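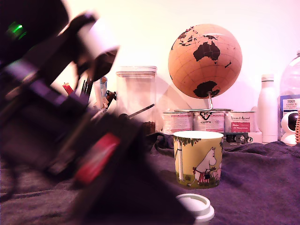 Blackout lining: is any of it worth paying for?

Forum > Home > Curtains, blinds and soft furnishings

pelmet_dave
2020-07-08
Our bedroom faces east and from April onwards I'm awake before five. I've been quoted £400 by Hiddale to supply and fit "total darkness" curtains on one window. One. The rep held a torch behind a sample and no light came through, which I'd expect from a torch pressed against thick cloth. What I want to know is whether the room ends up dark, because every hotel I've stayed in with blackout curtains has had a bright stripe down both sides and another across the top. Has anyone paid for the dear ones and slept any better?

marrowfat
Paid for the dear ones, did not sleep any better. Different firm (Sismont) but the same patter. The cloth is fine. The light comes round it. You could hang a sheet of lead in the window and still have the stripe.

Milagros Carhuamaca
I make curtains for a living so take this how you like, but marrowfat has it. Nearly all the complaints I get called out to are about the track and the width. People buy curtains that are exactly as wide as the glass and then wonder why it's light at the edges. You want them well past the reveal on both sides, and you want the ends turned back to the wall. A decent three-pass lining doesn't let anything through worth mentioning, and you can have it sewn to the curtains you've already got.

pelmet_dave
So what is the £400 for?

Milagros Carhuamaca
Fitting, mostly, and the name. I haven't seen their quote so I can't say more than that.

quietlanes
I'll stick up for Hiddale a bit. We had ours done two years ago and the room is properly dark. They boxed in the top and the returns go flush to the wall. It wasn't cheap but I've not thought about it since.

marrowfat
Did you measure it, or does it just feel dark because you spent the money?

quietlanes
I can't see my hand. How would you like me to measure it?

marrowfat
Fair enough. I'd still bet most of that is the boxed-in top, and a bit of painted timber would have done the same.

Walter Cuadros
Before spending anything, do it the cheap way. I pinned an old dark blanket over our window for a week, right up to the ceiling and out past the frame on both sides. Looked dreadful. But by the end of the week I knew whether light was my problem, and it wasn't. I was still awake at five. It was the boiler. So that's the price of a pair of curtains I didn't buy.

pelmet_dave
That's annoyingly sensible. What did you pin it with?

Walter Cuadros
Drawing pins into the top of the frame. Left holes. My wife has views on the holes.

tansy9
Stick-on blinds from Hellix, £30, cut to size with scissors. They say "100% blackout" on the packet. They are not 100% anything. Two of the suckers dropped off the first warm night and I woke up thinking we'd been burgled.

marrowfat
Any packet with 100% on it goes back on the shelf as far as I'm concerned.

tansy9
It was dark until they fell off, to be fair to them.

Milagros Carhuamaca
Condensation is the thing to watch with those. If it sits tight against the glass, lift it in the mornings and wipe down. I've seen sills go black in one winter.

quietlanes
Is that likely in July?

Milagros Carhuamaca
No, but he'll still own it in January.

pelmet_dave
Update. I rang Alvarado, who do lining by post, and for my drop they want £139 including hooks. Asked them outright whether the room would be dark and the woman said "darker", which is the first straight answer I've had from anyone selling curtains. I'm going to try Walter's blanket first though.

marrowfat
£139 for lining and hooks is still steep. Get the fabric off the market and find somebody with a sewing machine.

Milagros Carhuamaca
Somebody with a sewing machine would also like to be paid.

marrowfat
I walked into that.

pelmet_dave
Blanket is up. It sags in the middle and there's a gap by the handle I've stuffed a sock in. Will report back at the weekend.

Walter Cuadros
Check the boiler.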